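Notes for the Wullton robotics club talk, October
Speaker: Ashton Hapeta. Slides: Jae-hoon Joo.

Opening. Say who we are and thank Volker Vogler for the room. The project is called Una. It is a student project on folding clothes with two robot arms. Ask who in the room folds their own laundry. Wait for hands.

Why clothes. A box keeps its shape when you pick it up. A shirt does not. Every time the gripper moves, the thing it is holding changes, so a fixed list of moves only gets you so far. We tried the fixed list first. Clem has the numbers if anyone asks.

How we collected data. One student drives the arms and a second student checks the result and resets the table. We recorded 1710 runs and kept 869. The rest were thrown out for dropped cloth, cable snags or a bad start. Don't rush this part, people always ask about it.

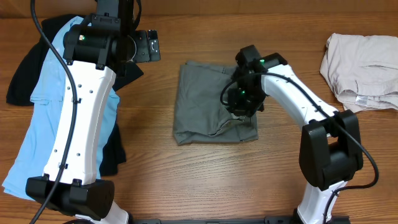 Two arms at the table, with the right gripper over the folded gray garment.

Point out the gray one in the middle first. Then the cables running along the arms. Cable routing took up a lot of our spring, and Fletcher Dunstan redid the clips. Mention the creases and the uneven corner. We score a fold on its outline, so small creases do not count against it.

What we would change. More kinds of fabric. Dark cloth was hard for our software, and 367 of the kept runs use it. Next term we want to start each run from a crumpled pile.

Close. Sign-up sheet is by the door. Questions, ten minutes. If the arm demo is running late, go straight to questions.

Related
Denix gripper build notes
Tokgöz workshop: first steps with two arms
Una project log, part 2

We use cookies to remember your settings. Accept or manage.

Last updated: October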